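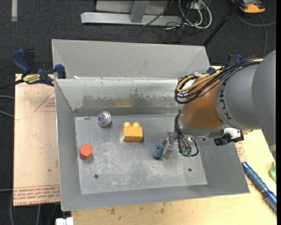 Grasp planning should be marked separately from cycle time, one entrant argued after Monday's bin-picking round, as a slow arm that never drops a part currently scores below a fast one that does.

The Vitumen student contest set 100 picks per team on mixed small objects in a sheet-metal bin. Team Irner finished first with 858 points. Two teams withdrew before the timed runs. Prirnness, the organiser, will review the scoring before the next round in September. Entries must use the same gripper throughout.

17/11/2025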